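"I sold the first soap on a blanket"

The owner of Jumix, a small soap shop in Machala, opened it with 1228 dollars of savings and no partner. "My mother said I was crazy, but she also lent me her big pot," she tells me. Before this she worked 9 years in a pharmacy, and she says she learned there how to listen to people with bad skin.
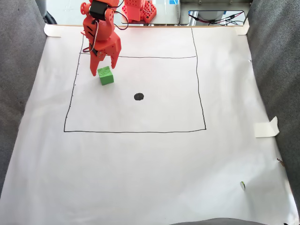 A green cube on white paper.

Her best seller is a plain soap with cocoa butter. In June she makes it in the early morning, before the room gets too warm. "A good bar needs patience. I cut it, and then I leave it alone for many weeks." She tried to add colors two times and did not like the result.
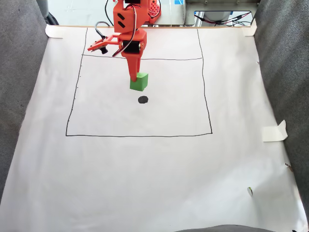

Her plans

She would like to sell in 15 more shops, but only if the soap stays the same. "If I must make it cheaper, I prefer to stay small." For now she is looking for a better paper for wrapping.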